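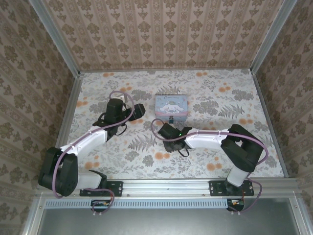 Both arms in the box, puppy tin in the middle

Two-arm cell: cable loops and a drifting right arm
Posted Fri 30 May

jtoinette_turcotte
Hello everybody, and thank you again for all the help with the wallpaper (it stays up beautifully!). My new trouble is the purple cables. I have them looped over each gripper and running back along the links to the little boards under the rail, and every so often the right arm loses its wrist joint and I have to home it all over again. It did it 3 times this week. Should I shorten the loop, or is it the connector?

zavala_b
Hi Josée! Please don't shorten it yet. I did that on my Lemby pair and the wrist pulled the plug half out every time it turned all the way over, and I spent a whole weekend blaming the servo. Leave the slack, put one more clip on the white link, and reseat the plug at the board with the power off.

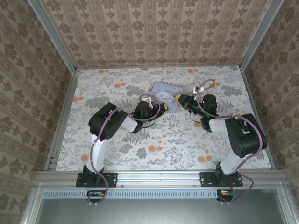
The other thing I'd look at is the bolts on each mounting plate. Mine worked loose after a long run of picking up flat things, where the two grippers come in close together and nudge each other. Snug them up, then home both arms again.

hoyin_yu
I have to disagree a little, Braulio, with love. A big loop swings, and the swinging is what wears the plug. I took mine in by 70 mm and it has been fine for 100 hours.

zavala_b
Fair enough, but you hardly use the wrist roll on yours!

jtoinette_turcotte
You two are wonderful. I'll do the plug and the plate bolts tonight and leave the scissors in the drawer for now. Does anybody know if the Gadov clips fit these links?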